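Keyvan Hassanpour writes the part of the software that decides when a robot arm should not do what it was told. He works at Jarutano, on a planner called Medau that sits between the perception code and the arm controller. He came to it after several years at Urnier, where he maintained motion code for packaging lines.

"At Urnier the part was always in the same spot," he says. "You taught the points once with the pendant and you went home. If the part moved, somebody walked over and put it back."

Medau is meant for cells where things do move. A camera looks down at the work surface, the perception code produces a pose for each object it recognizes, and the planner works out a path to it. Hassanpour says most people assume the path is the difficult part. In his experience the planning libraries have been good for a long time, and the trouble comes from the numbers they are fed.

"You get a pose with a confidence attached, and the confidence is high, and the pose is wrong by 17 millimeters," he says. "The planner does a beautiful job of getting you to the wrong place."

The first version of Medau trusted whatever perception sent. The current one keeps a short history for every object and compares each new pose to it. If a bin that has been sitting still suddenly reports a jump, and no arm motion explains it, the planner holds and asks for another look. Hassanpour wrote that check in November and has rewritten it twice.

"The first one was too nervous. It would hold for a shadow. The second one was too relaxed, and we put a gripper into the side of a bin. The one we have now is boring, and I like it."

He does much of his testing on a surface marked off with tape into a coarse grid.

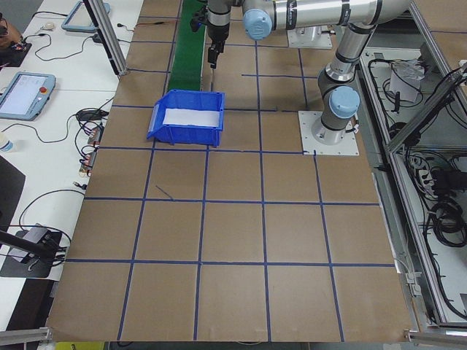 "I don't need the grid for the math," Hassanpour says. "The calibration is done separately. I need it so that when I'm on a call with the perception people I can say, second column, third row, it drifts there, and they can go look at the same place in the logs."

Those logs take up a good part of his week. Each test run writes out the poses, the planned path, the joint positions the controller reported and the time stamps for all of it. He has collected around 3,000 runs so far. A small tool he wrote, which he never got around to naming, replays a run and lets him swap in a different planner setting to see where the decision would have changed.

The time stamps turned out to matter more than he expected. For several weeks the arm would sometimes approach a little behind where it should have been, and everyone suspected the camera calibration. They recalibrated it again and again. The cause was a clock offset between the vision computer and the controller. The images were stamped 20 milliseconds late, so any pose taken while something was moving got matched to the wrong arm position.

"It's a stupid bug," he says. "Everybody has had it. I had it at Urnier and I still didn't look there first."

Medau now refuses to start if the clocks disagree by more than 2 milliseconds. The error message tells you which machine is off. Hassanpour says he cares a lot about error messages — the old ones only said that planning had failed, and people would restart the whole stack and lose the state that would have explained why.

Jarutano is now connecting Medau to Zamani, a scheduling layer that hands out jobs to more than one arm. That has raised the question of who gets to say no. Zamani wants an answer quickly so it can give the job to another arm. Medau sometimes wants a second look before it answers at all. For now the planner can reply with "not yet," and the scheduler has to wait a fixed time before it moves on.

"We argue about the length of the wait," Hassanpour says. "They want it shorter. I have logs."

He doesn't expect learned policies to replace this layer soon, though he has tried a few and thinks the grasping ones are good. He would still run them through the same checks. The interface wouldn't have to change much, he says, and he has a branch where a learned grasp goes in and the rest of the planner treats it like any other request. It doesn't pass all the tests yet.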